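Flimemix: qué pasa en una cocina de catering cuando llega el brazo

Memoria del proyecto de fin de ciclo. Módulo de automatización y entorno laboral.

1. De dónde sale este trabajo

La propuesta inicial se titulaba «Impacto de la robótica colaborativa en el sector de la restauración colectiva» y era tan ambiciosa que el tribunal nos pidió, con mucha educación, que eligiéramos una cocina. Elegimos la de Trurkititz, una empresa de catering que sirve 3.000 menús al día a colegios y residencias y que en noviembre instaló un brazo en la línea de preparación de verduras. Lo suministró Tikkanen, que también dio la formación: una mañana, con café.

El proyecto tiene dos mitades. En el taller preparamos tareas de recogida de verduras con un brazo pequeño y una cocina de juguete. En la empresa miramos, preguntamos y procuramos no estorbar, lo último con resultados desiguales. A todo el conjunto lo llamamos Flimemix, nombre que salió de una votación con poca participación.

2. La parte del taller

La tarea de base consiste en coger una verdura de la encimera y dejarla en la olla. Cualquier persona de la plantilla de Trurkititz la hace mientras discute el cuadrante de vacaciones. Nosotros le dedicamos un trimestre. El programa de control, Troreck, guardó 1.613 intentos, y la memoria técnica (anexo B) los clasifica por tipo de fallo con un detalle que solo apreciará quien tenga que repetirlos.

El fallo más frecuente fue cerrar los dedos antes de tiempo. El segundo, empujar la pieza hasta un sitio peor que el de partida. La zanahoria dio más guerra de lo previsto por su forma: agarrada por el extremo fino, gira, y el brazo sigue su trayectoria con una dignidad que no se corresponde con los hechos.

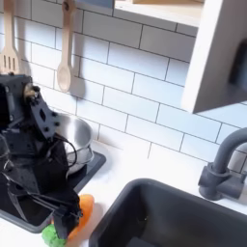
Bilbao, 11 de julio de 2024

Redactamos esta versión después de la última visita a la empresa, y varias cosas que dábamos por seguras en el borrador han cambiado de sitio. La más importante es la pregunta. Habíamos llegado queriendo saber cuántos puestos sustituye el brazo. La respuesta, en esta cocina, es ninguno de momento, y la dirección nos la dio tan deprisa que preferimos seguir preguntando.

3. Lo que vimos en Trurkititz

La línea de verduras la llevan 13 personas repartidas en dos turnos. Antes de la instalación, todas rotaban por todos los puestos, incluido el de alimentar la cortadora, que es el más repetitivo y el que más castiga las muñecas. Ese puesto lo hace ahora el brazo, y en eso la opinión es casi unánime: que se lo quede.

El problema vino con la rotación. El puesto de la cortadora era aburrido, pero se hacía sentado y permitía hablar. Al desaparecer, el turno se reparte entre tareas de pie. Tres trabajadoras nos comentaron que acaban el día con las muñecas mejor y la espalda peor. En la hoja de cálculo del proyecto de compra figuraban solo las muñecas.

Ha aparecido además una ocupación que no consta en ningún contrato: atender al brazo. Hay que colocarle las cajas orientadas como le gustan, retirar la pieza que se le cruza y rearmarlo cuando se para. Quien mejor lo hace es una de las ayudantes más veteranas, que nunca había usado una pantalla táctil en el trabajo y a la que ahora llaman desde la otra punta de la nave. Cobra lo mismo. El encargado lo describe como «un reconocimiento informal».

También cambió el ritmo. La cortadora ya no frena cuando alguien se cansa, y el puesto siguiente recibe verdura a velocidad constante. El turno de mañana lo resolvió bajando la consigna en el panel, cosa que la formación de Tikkanen explicaba en la penúltima diapositiva. El de tarde tardó semanas en enterarse de que se podía.

4. Limitaciones

Una cocina de juguete no es una cocina industrial. Las verduras del taller tampoco traen tierra, y las de la empresa sí. Las entrevistas se hicieron en el comedor, con el encargado entrando a por agua más veces de las que justifica la sed, de modo que conviene leer los comentarios favorables con prudencia.

5. Propuestas a la empresa

Rehacer la rotación contando las horas de pie. Dar nombre, formación y complemento salarial a la atención del brazo. Colgar junto al panel una hoja que diga quién puede bajar la velocidad y cómo. Las 2 primeras están «en estudio». La hoja la plastificamos nosotros y sigue puesta, según nos dicen.

Los anexos A (guion de entrevistas) y B (registro de Troreck) se entregan por separado.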